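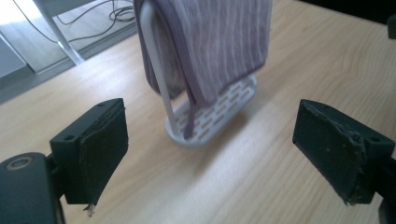
towelrail_tess
Bathroom reno question for those of you in older places. We're finally redoing the main bathroom and I have to decide between a heated towel rail and just putting up plain hooks and being done with it. My partner wants the heated one (a Ballau, the tall one, and the sparky has quoted us 157 dollars on top to wire it in). I've been getting by with a freestanding thing, a white stand with one upright bar, and it does the job for a single towel like my mauve striped one, but there are four of us and the kids' towels end up on the floor. The room faces south and gets no sun at all from about May. Is heated worth it or am I paying for something that'll get switched on twice a year?

pirko_fan
Worth every cent. We put in a Pirko when we did ours and I'd give up the dishwasher first. Get the timer though!! Ours comes on at 5.30 and goes off at 8 and the bill barely moved.

grout_expectations
Going to disagree. A heated rail warms the bit of towel that's touching it. Fold a thick bath sheet over three times and the middle is still damp at dinner. If your towels aren't drying, your problem is the air in the room, and the money should go on a decent exhaust fan ducted outside. What have you got in there now?

towelrail_tess
A Fendix that was here when we bought. It sounds like a light aircraft and I have no idea where it's ducted to. Into the roof, I suspect.

grout_expectations
Well there you go. Get someone up in the roof before you spend anything on rails. Ours was venting straight onto the insulation and we had mould on the ceiling in a patch the size of a doona.

Imre Csonka
I've got both and I'd say do the fan first, but don't write off the rail. Run the cable while the walls are open, even if you leave it capped behind a blank plate. Doing it after the tiles are up cost me a fortune and a very grumpy tiler. Also check how far apart the bars are. Mine has 3 bars bunched up at the top and you can't get a folded towel through without a fight.

pirko_fan
@grout nobody folds them over three times, you hang them out flat! That's what the wide ones are for.

grout_expectations
You've not met my teenagers.

Ákos Bárány
Hooks here, family of five. Cheap, every kid has their own colour, and they really do use them. A rail asks a nine year old to hang something neatly. We bought thinner towels too, the waffle sort, and they dry overnight on a hook even in July. The Bassi double hooks are 39 dollars a pair, and you'll want them screwed into a stud or noggin, because ours came out of the plasterboard inside a month with the whole lot hanging off one.

towelrail_tess
Waffle towels feel like drying yourself with a biscuit, sorry. But point taken on hooks for the kids. Could I do hooks behind the door and a smaller heated rail near the shower?

Imre Csonka
That's what I'd do. Just watch the door swing, and keep your electrician in the loop on how close to the shower it can go, there are zones and he'll know them.

pirko_fan
Smaller rail still gets a timer. I'll die on this hill.

towelrail_tess
Right, roof bloke is coming Friday to look at the fan. Will report back with how bad it is up there.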